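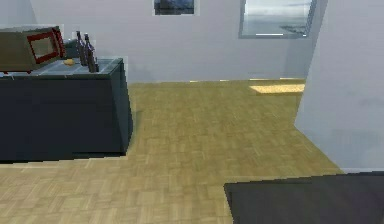 Fig. 1. Microwave with a red-framed door, at the end of a dark kitchen counter.

Household Energy and Its Claims
Week 4 handout: reading a savings figure
Notes by Tomás Peixoto

Before class, read the Furstead summary (two pages) and the tables at the back of the Cabral survey. Skip the Cabral introduction. It was written to sell the survey and it tells you very little about how the numbers were gathered.

1. What was measured

The Furstead trial is usually quoted as "3,000 homes". Look at the table. 3,240 households were invited and 164 sent back a full set of meter readings. Everyone else was filled in from a model based on floor area and postcode. I have no quarrel with models, but a modelled home didn't change its behaviour, and it shouldn't be counted as if it did.

Ask who the 164 were. People who read their own meter every month and post the results are already paying attention to their power use. I would expect their bills to drop a little with no program at all.

2. Standby power

You will hear that switching appliances off at the wall makes a serious dent in the bill. Be careful here. Older figures get recycled for years after the appliances they describe have gone to the tip. A clock display draws very little. Heating, cooling and hot water are where most of the money goes in most homes, and a pamphlet that opens with phone chargers has probably picked the easy advice over the useful advice.

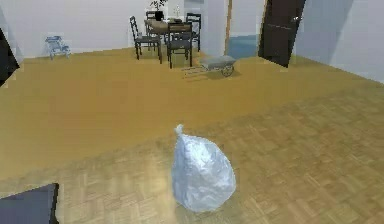
The same goes for the Grarncombe leaflet, which gives its savings as a percentage and never says of what. A percentage of the lighting bill and a percentage of the whole bill are very different claims. If the base is missing, write "base not given" in your margin and don't guess it.

3. Before and after

Grernine compares one September with the next. That is 2 months of data — hardly a trend. One mild spring would produce the same result. Check whether the figures were adjusted for weather, and whether anyone moved in or out. The report mentions neither.

For the tutorial

Pick one claim from the readings. Write half a page covering who was measured, for how long, and compared with what. Marks are for working, so a finding of "can't tell from this" is fine if you show why. Bring a printed copy, as we will be swapping them.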